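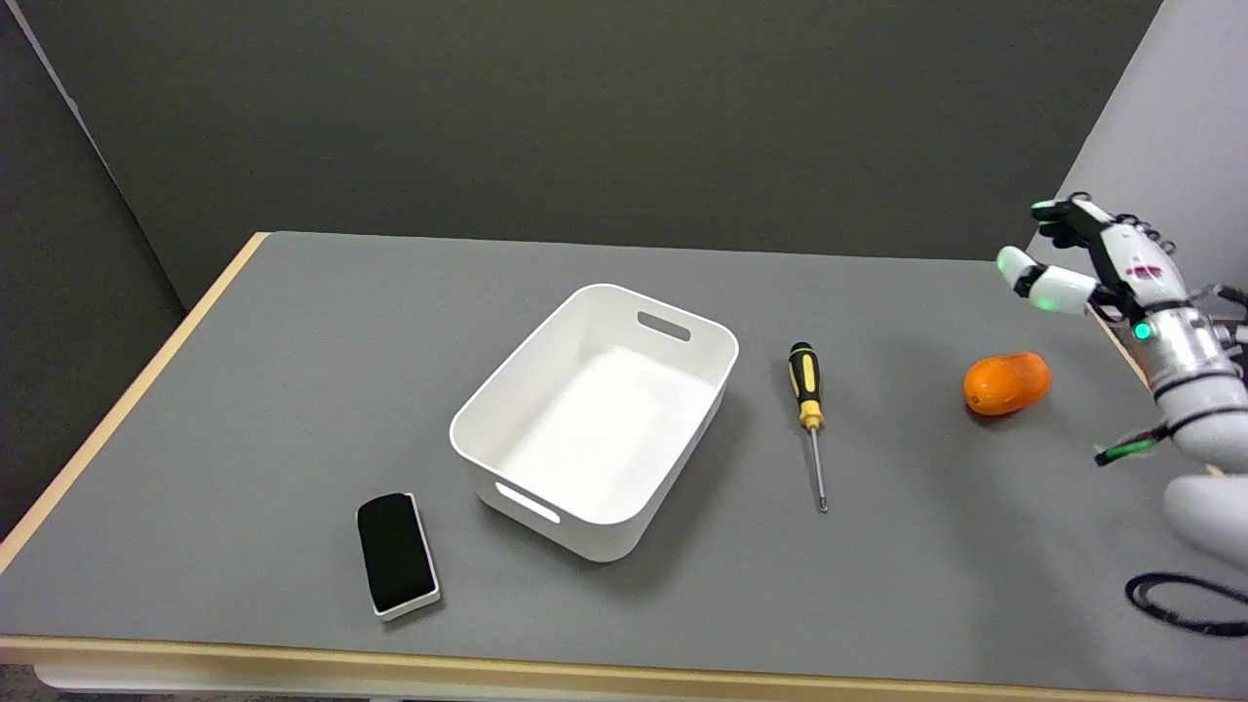
One white bin for the whole table, or should I divide it?

Forum: Home and Workroom > Storage and Order
Started by ruoxi_j

ruoxi_j
Posts: 168

Good evening to all. I have read this forum for a long time, but I write seldom, so please excuse me if I choose the wrong section.

My question is about the gray table in our workroom and the white bin that stands on it. I bought the bin in September from Brotik. It is the plain plastic kind with round corners and a handle hole in each short side. My idea was simple: in the evening, everything that lies on the table goes into the bin, and the bin goes on the shelf. In the morning the bin comes down again.

For the first weeks this went well. Now I have the feeling that I move things from the table to the bin and from the bin to the table, and I am not more orderly than before. You can see the usual kind of mixture: the whiteboard eraser, the screwdriver with the yellow and black handle, the orange fruit. They have nothing to do with each other. If I put them in one bin, is this order, or is it only a smaller disorder?

I see three ways:
1. Keep one bin and be strict about the evening.
2. Put dividers in the bin.
3. Give every thing a fixed place and use the bin for something else.

We are five people in the room and the table is for everybody. What would you do?

Ruoxi

hussam.issa
Posts: 2634

Hello Ruoxi. I vote for number 3, and I will be a little bit severe about it.

A bin without a theme is a drawer without a table around it. We had the same at Binden, where I worked before. The box was for "things from the table", and after one winter it contained batteries, two left gloves, a stapler and a birthday card which three people had signed and no one had sent. Everybody put in, no person took out.

The eraser should live at the whiteboard. If your board has no tray, glue a small magnet or a strip of hook tape to the white plastic side of the eraser, so the felt stays free. The screwdriver should live with the other tools. Then the question is finished.

naheed_h
Posts: 189

I do not agree with Hussam, with respect. He describes a room where each thing has a home close by. In a shared room this is often not true. The whiteboard is perhaps in another corner, the toolbox is perhaps locked after six o'clock, and then the person who tidies in the evening must walk through the whole building with an eraser in the hand. After one week this person will stop to tidy.

With the bin the tidying takes a very short time. I would keep the bin, but I would call it a station and not a home. Things may stay in it for one night. In the morning one person, by turn, carries them to their real places.

Also one practical remark. I would not put the eraser together with other things without some cover. The black felt is full of marker dust, and a white bin shows every gray line. I have the same type of bin at home and I know what I am talking about.

sepehr_r
Posts: 2

Is the orange thing a mango? If yes, please do not put it in a box with a screwdriver. A pointed tool and a soft fruit, this is not a good marriage.

hussam.issa

Sepehr, it looks to me like plastic. It is very shiny. A real mango has mostly some green or red part and a small mark where the stem was.

sepehr_r

There are mangoes which are orange all over and shiny also. My uncle sells them. But I agree that I cannot decide it from here. Ruoxi must tell us.

ruoxi_j

Thank you for so many answers in one evening!

About the fruit I must disappoint you. I did not put it there and I never took it in my hand. I wrote "fruit" because it has the form of one. Tomorrow I will press it with my thumb.

Naheed, the idea with the station is interesting to me. Our toolbox is on the floor below, so you guessed well. The whiteboard is closer, but it is a board on wheels and it travels.

ehsan_rana
Posts: 189

Naheed, I see that we have the same number of posts, so I must answer quickly before you win.

I am for number 2, dividers, and I wonder why this had so little support. You do not need to buy them. Take a stiff cardboard, measure the inside of the bin at the bottom and again near the top, and cut the piece a little narrower at the bottom. The walls of this bin go outward, so a straight rectangle will either be stuck halfway down or have a gap at the top. I made this mistake two times before I understood it.

For your table I would do it in this way:
- one narrow part along the long side for long things like screwdrivers, pens and rulers
- one small part in a corner for the eraser, with a folded paper at the bottom, which you change when it is gray
- the rest stays open

Leave both short sides free where the handle holes are. If the cardboard stands in front of a hole, your fingers hit it each time when you lift the bin, and after a few days the divider is bent.

naheed_h

This is good advice about the handle holes. But I have a doubt about cardboard in a room with five people. One of them will throw it away because he thinks that it is packaging.

ehsan_rana

Then write on it with a thick marker: DIVIDER, PLEASE LEAVE. I did this. It is not beautiful, but it is still there.

hussam.issa

I still think that we make a big science from three objects. Put the eraser at the board, put the screwdriver in the toolbox, and eat the mango or give it to a child, depending on what it is.

ruoxi_j

Hussam, today it is three objects. Yesterday there was also a roll of tape, a cup, two chargers and the key of the bicycle room. This is the reason why I ask. If it was always three things I would not need a bin of this size.

sepehr_r

May I ask a beginner question? Why must the bin go on the shelf in the evening? It could stay on the table, in a corner, and people would find their things more easily.

ruoxi_j

It is not a silly question. The table is wiped every evening, and the person who wipes it has asked for a free surface. With the bin on top they wipe a circle around it, and then there is a rectangle of dust. Also we have noticed that when the bin stays on the table, things are put next to the bin and not in it. I cannot explain this, but it happens each time.

naheed_h

It happens everywhere. My sister has a key bowl in the entrance and the keys are always beside the bowl.

If the table is wiped: what do you use? I ask because of the wooden edge. With a matte surface in gray there is not much danger, but at a light edge I would not leave water standing. We had at my old place a cleaner named Bellosine, which was fine for the top, and the edge got only a damp cloth.

ruoxi_j

Only a damp cloth for everything. I will pass on the remark about the edge, thank you.

ehsan_rana

One more thing about the screwdriver, as Sepehr has mentioned the point. In my bin the tools lie flat, all with the handle to the same side, and this side is where the hand goes in first. When you reach in without looking, you want to meet the handle and not the tip. If you use the long narrow part, you get this without thinking.

hussam.issa

With this I agree completely. Please mark the day in your calendars.

ruoxi_j

A short report after one week with the station, as Naheed named it.

I made one divider after the method of Ehsan, narrower at the bottom. My first one was too short because I measured only at the top, so I understand now what he meant with the two mistakes. The second one sits well. Both handle holes are free. I wrote the text on it, and my colleague from the Fülöp project added a small drawing of an angry cat, which works better than my text.

The eraser now hangs on the board on wheels with hook tape, so Hussam was also right, at least for one third. It fell off one time when the board was pushed over the door step. I have used a longer piece of tape and will see.

What does not work yet is the morning. We said that one person by turn carries the things away, but on two mornings the bin stayed on the shelf until noon, and somebody took the screwdriver from it and put it on the table again. So the problem is maybe only moved to a different hour.

naheed_h

Write the turns on a paper and fix it on the shelf, at the height of the eyes, directly where the bin stands. A list in the computer is not read by people who have both hands full.

hussam.issa

One third is better than I hoped. And the mango?

ruoxi_j

When I came the next morning, it was not on the table anymore, and it was also not in the bin. I have asked three of the four others. The fourth is on holiday until next week.

sepehr_r

Then somebody has eaten it. I take this as a yes.

hussam.issa

Or somebody has given it a fixed place, as I recommended. I will wait for the fourth person.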